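5.3 Recording Refrigerator Episodes

Applies to: Terkamari collection stations with head camera, firmware 2 or later
Section last revised 18/01/2018 by Thu Nông

This section covers setting up and recording examples for the task family "basket and refrigerator." Complete the camera check in 5.2 before you begin. Stations at Lestgate and Pluravthorpe use the same procedure; differences are noted where they apply.

A full set for one task is 200 accepted episodes. Rejected episodes do not count toward the set, but they must be kept.

Preparing the station

1. Place the table beside the refrigerator. Leave a gap between them wide enough for the door to swing without touching the table edge.

2. Clear the tabletop. Wipe up spills. Smudges and light scuffs may stay.

3. Put the basket on the table, empty, with both handles clear of the table edge. Turn it to the angle shown on the episode card.

4. Close both refrigerator doors. Press along the seal of each door and check that it does not spring back.

5. Stand at the start mark and look toward the line where the table meets the refrigerator. In the preview window, confirm that the tabletop, the basket and the seam between the two doors are all in view. The near side of the basket may run out of view at the bottom. The far rim may not.

6. Keep both hands out of view until recording has started.

Note: Do not move the start mark between episodes. If the mark has come loose, replace it and repeat step 5.

CAUTION: The head unit adds weight at the front. Do not lean into the lower compartment while wearing it. Bend at the knees.

Recording an episode

7. Enter the task code and episode number. The station does not advance the number on its own.

8. Press Record. Hold still for 2 seconds. These opening images are used to match the starting layout against the card.

9. Perform the task at normal speed, using the hand named on the card. Do not correct a failed grasp more than once. If the second attempt fails, stop and mark the episode "Fail - grasp."

10. When the task is complete, return your hands to your sides, hold still for 2 seconds and press Stop.

11. Mark the episode Accept or Fail. Add a short comment only if something happened that the fail codes do not cover.

12. Reset the layout. Change the basket angle after every 5 episodes, following the card order.

Note: At Pluravthorpe the Stop button is on the left side of the belt pack. Older packs have no tone on Stop; check that the light is off.

CAUTION: Never leave a refrigerator door open during a break. If the door alarm sounds in the middle of an episode, finish the motion, stop, and mark the episode "Fail - sound."

Checking the opening image

Open the first saved image of each episode before you upload. Compare the basket position and angle with the card, and check that both doors are closed. Reflections on the door fronts are acceptable if the door seam can still be made out. An episode that starts from the wrong layout is marked "Fail - start," even if the task itself was carried out correctly.

Upload accepted and failed episodes together. The upload log lists both, sorted by task code. For fail codes, see 5.4.
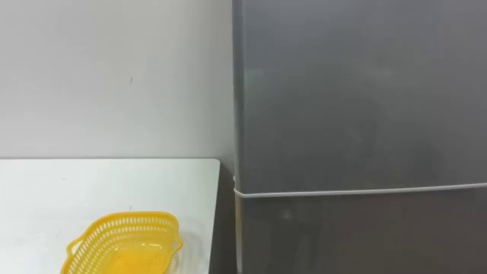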